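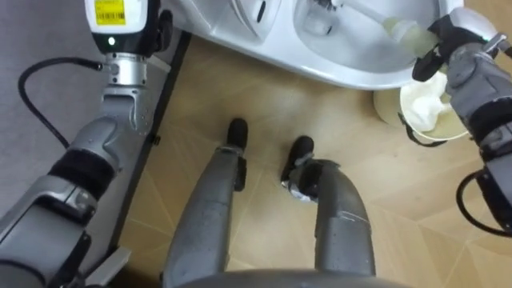
Prulta Household Skills Project
Progress report to the Nwankwo Fund, work package 2
Prepared by Dilruba Miah, Mullunstead site

We're very happy with this period. Bathroom cleaning has gone from a line in the proposal to a task we collect every working day, and the toilet brush work in particular has moved faster than we dared to plan for.

Collection

The operators now work in sessions that start at 9:30 and stop for a break every 15 minutes. Short turns were Modupe Ojo's idea and they've made a big difference to how smooth the arm motion is – you can see it in the joint traces without any filtering at all. Each example covers one pass at the bowl and is saved with the head view, the room view and the joint positions lined up on one clock.

We keep the untidy passes too, as long as the operator recovers without help. Zainab Garba marks the point where the recovery starts, so the training team can pull those stretches out or give them more weight.
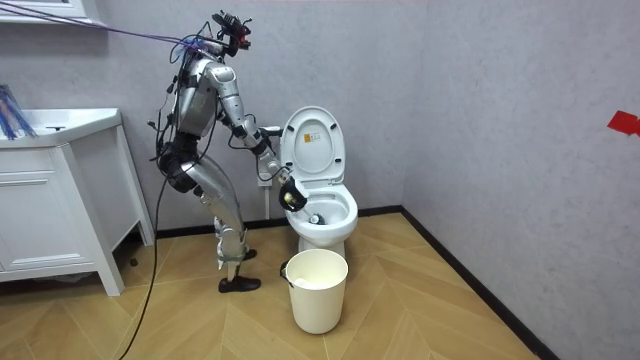

Brush work in the bowl, room view. Mullunstead, December.

Balance was our biggest worry in the proposal. Leaning forward over a low target while the arm pushes down is a hard thing to ask of a standing robot, and our first stance settings were too upright. Olanrewaju Yusuf rewrote them with a deeper bend at the hips and knees, and the operators took to the new version right away (one of them asked if we'd changed the motors!).

Labels

Every example is split into 5 stages: approach, grasp, reach, scrub, return. Two people label each one separately, and where they disagree by more than a moment it goes to Damilola Adebisi. Most of the arguments are over where "reach" ends and "scrub" begins. We've now written a rule for it: scrub starts at first contact between the bristles and the bowl. 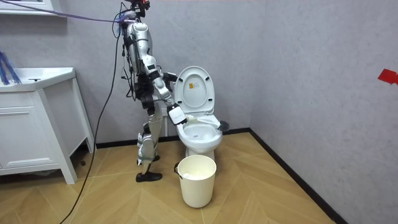

Page 2 of 3

Training

The first policy trained on this data alone is running in the Vimico simulator. It handles the reach well and is still clumsy on the return, where it tends to let go of the brush too early. That matches what we see in the labels, as return is the stage with the fewest clean examples, and we've shifted the next sessions toward it.

Next period

We'd like to vary the position of the holder between passes and bring in three new operators, so the system doesn't learn one person's habits. Zainab is drafting their training notes now. We also plan to start on the sink, using the same stage labels with "scrub" changed to "wipe".

Spending is in line with the plan. The one request we have is to move the unused travel money into labeling hours; Modupe will send the form separately.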